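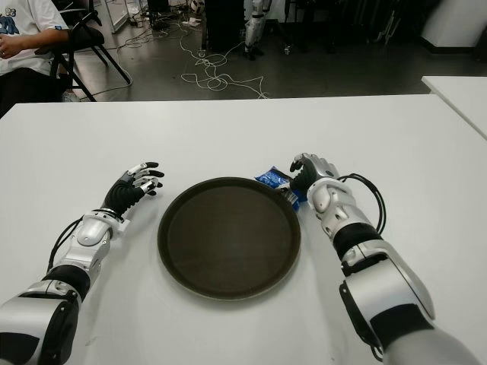 The first hour is always wasted, according to Ita Carroll, and anyone who plans a day of teleoperation without writing that hour off will end up with bad data. People pull on the gloves and want to go fast. They grab at things the way they would with their own fingers, and the robot's fingers are not their own.

Carroll trains operators at Trillico, which teaches two-armed robots to do small table jobs: filling trays, clearing them, moving packages from one spot to another. The company doesn't write out the motions in code. A person drives the arms by remote control, the computer records the camera view and every joint angle, and a model later learns from the recordings. One recording, from start position to release, is called an episode.

Snack packages and a round tray sound like an easy place to start. Carroll puts them in the second week. A box has flat sides and stays the shape it is. A bag gives way when it's pinched, and how much it gives depends on where the fingers land. Operators get no feeling back through the gloves, so they have to judge the grip by eye – wrinkles spreading out from the thumb usually mean there's enough pressure.

Then there is the rim. New operators tend to let go as soon as the package is over the tray, and it slides off the edge. Carroll asks them to come in higher, stop, lower, and open the fingers slowly, thumb last. The idle hand should stay up and open off to the side. If it drifts, the model learns the drift too.

The tray task now has 1,833 episodes. After review, 1,508 were kept. Most of the rejected ones had nothing dramatic wrong with them. An operator paused to think, or fixed a grip twice, or finished well from a bad start. Trillico used to keep the pauses, until the trained robot began stopping in midair over the tray for no reason anyone could find in the code.

Corrections are a different matter, and the staff don't fully agree on them. Carroll wants more fumbles left in, as long as the operator recovers cleanly, so the robot has seen what to do when a bag slips. Others at the company would like the set kept tidy. For now, recoveries go in a separate folder and get mixed in by hand.

Shifts run 40 minutes, with a break before the next one. Shoulders tire before hands do, and a tired operator starts cutting corners on the approach. Tuesday mornings are set aside for watching old episodes at half speed, with the operators marking their own.

The next task on the list is passing a package from one hand to the other above the tray. Carroll has tried it herself and kept 2 episodes.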